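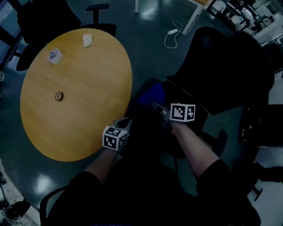

Según Haf Trevor, lo que más cuesta la primera vez es encontrar el número de expediente, y una vez que lo tienes todo lo demás va rodado. ¡Tiene toda la razón! Por eso esta sección empieza justo ahí.

3. Seguir una propuesta de ordenanza en el portal del concejo de Dronddale

Antes de empezar: necesitas una cuenta confirmada (sección 2) y saber a qué distrito perteneces, Calwood, Pumphrey o Codside. Si vives en el límite entre dos, elige el que figura en tu tarjeta de votante.

3.1 Localizar el expediente

1. Entra en «Actividad del pleno» y abre la pestaña «En trámite».
2. Escribe una palabra del título en el buscador. Funciona mejor una sola palabra que una frase larga («aceras» encuentra más cosas que «arreglo de las aceras del centro»).
3. Abre la ficha y apunta el número. El archivo reúne ya 1,204 expedientes, ¡y se pueden consultar todos, también los rechazados!

Nota: los expedientes anteriores al 222 se escanearon en papel y el buscador solo lee su título. Para leer el texto completo hay que descargar el documento. 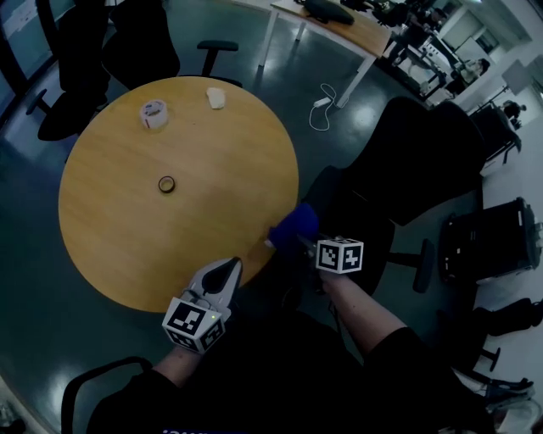
Con el número apuntado ya puedes activar los avisos, que para mí son lo mejor de todo el portal: te llega un correo cada vez que la propuesta cambia de comisión, recibe una enmienda o entra en el orden del día.

3.2 Activar los avisos

1. En la ficha, pulsa «Seguir».
2. Marca «Enmiendas» y «Votaciones». La casilla «Todo» incluye también las correcciones de erratas, y son muchas.
3. Confirma desde el correo que recibirás. El enlace caduca a las 2 horas.

Precaución: si cambias de distrito en tu perfil, los avisos se borran y hay que activarlos de nuevo.
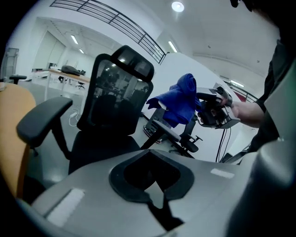 3.3 Enviar un comentario al pleno

1. Pulsa «Participar» en la misma ficha.
2. Elige «A favor», «En contra» u «Observación».
3. Escribe tu texto con un mínimo de 70 caracteres (¡cuéntales cómo afecta a tu calle, que eso se lee con ganas!).
4. Pulsa «Registrar» y guarda el justificante.

Precaución: una vez registrado, el comentario es público y lleva tu nombre. Solo puede retirarlo la secretaría, a petición tuya y por escrito.
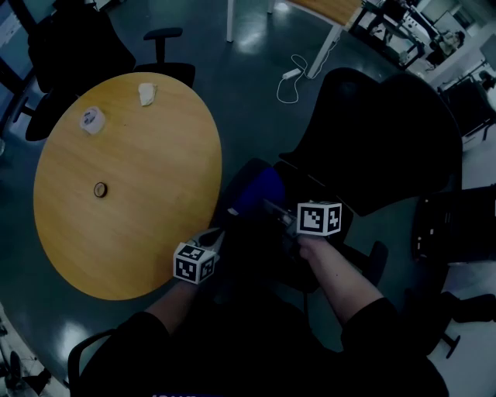

3.4 Consultar el resultado de la votación

1. Vuelve a la ficha y abre «Votaciones».
2. Selecciona la sesión. El voto de cada concejal aparece junto a su distrito.
3. Para guardar el acta, pulsa «Descargar».

Nota: el acta provisional puede cambiar hasta que se aprueba en la sesión siguiente.

Buscar en la guía Ir

Secciones relacionadas
2. Crear y confirmar tu cuenta
4. Pedir turno de palabra en una sesión
5. Calendario de presupuestos de octubre

Guía del portal de Dronddale | Contacto | Actualizada el 30 de mayo de 2018 | Volver arriba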